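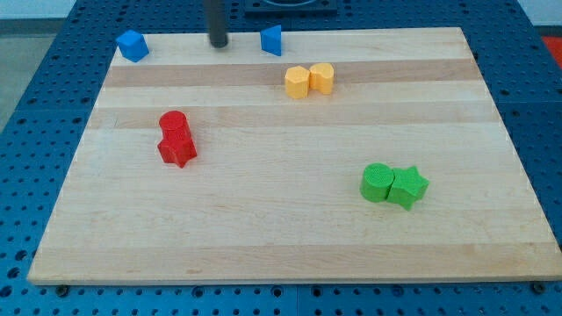

Notes for the visit to the Dekeo lab, unit 4, prepared by Santino Ocampo. The purpose of the visit is to see how a task for a robot arm is written down before anybody starts to program it. You will stand near a table like the ones at Tiltthorpe, with a perforated top and a striped wooden board. Look first at how the blocks are grouped: the red cylinder touches the red star, the green cylinder touches the green star, and the two yellow blocks are side by side, but the blue cube and the blue prism are apart. Try to write this state in one line, with no coordinates. Most students need more words than they expect.

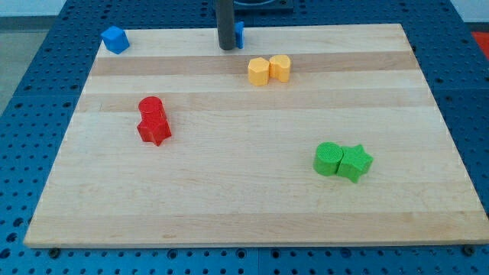
The second exercise is about the word "near". In the Gutis notation it has a fixed limit of 20 mm, measured between the closest edges. In Fuentealba's handout there is no limit, and the person who checks the result must decide. Please read both before October - the Gutis text only to page 300.

During the demonstration you may ask questions, but stay behind the line on the floor. Bring paper, the lab has no desks for laptops. Your report is one page, and goes in the box at room 366.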